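Saturdays at the workshop

I've been promising to write up the arm for ages, and I finally have a project worth writing up! If you've followed this blog since the 3D printer days you'll know I can't leave a thing alone once it moves by itself. The goal this time is small and silly and I love it: get a robot arm to pick up a tennis ball and put it in whichever square I name.

I do all of this in a shared workshop called Floduvska, on Saturday mornings mostly, when it's quiet enough to hear the joints hum. My partner in this is Isauro Tapia, who writes much tidier code than I do and is very patient about my variable names. We call the project Dilotness, which started as a typo in a folder name and stuck.

The first job was giving the arm some landmarks. We went with blue tape, laid out as a grid, because it's cheap and peels up easily when you change your mind (I have changed my mind a lot). Bright tennis balls are great for this too, that yellow-green jumps right out for the color filter, and they squash a little if your grip is off.

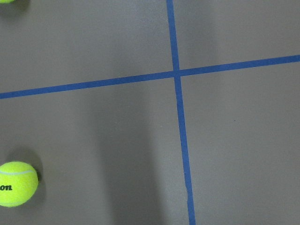
Does the tape have to be perfectly straight?
It can wander a bit. We only use the points where two strips cross, and we store where each one really is, so a crooked line costs nothing.

My favorite part so far has been calibration, and I know how that sounds. You move the gripper over a crossing, save the position, go on to the next one, and bit by bit the software builds up its own map. The first time we ran it, every target came out shifted to one side. I spent most of a morning blaming the math, and then Isauro found I'd typed 25 where I meant 20. One number! We fixed it and the next try landed so close that I yelled and someone across the shop dropped a wrench.

After that we got brave and moved on to other objects. A small bottle is much fussier than a ball, as you have to come at it level and from a sensible height or over it goes. We also put brown paper over the tabletop, which I now recommend to everyone, since you can scribble notes right on it.
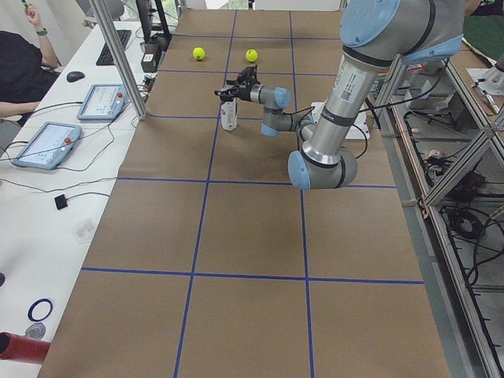 How fast should the arm move while you're still testing?
Slow enough that you can reach the stop button before it reaches anything you care about. We stay on the lowest speed until a move has worked several times in a row.

Next up is sorting, balls to one side and bottles to the other, with me calling out the squares. Isauro wants to log 1,000 picks before we change anything else. I'd like to change everything by August, so we'll see who wins. If you've done something like this at home, tell me in the comments what you used for a gripper, I want to hear all of it.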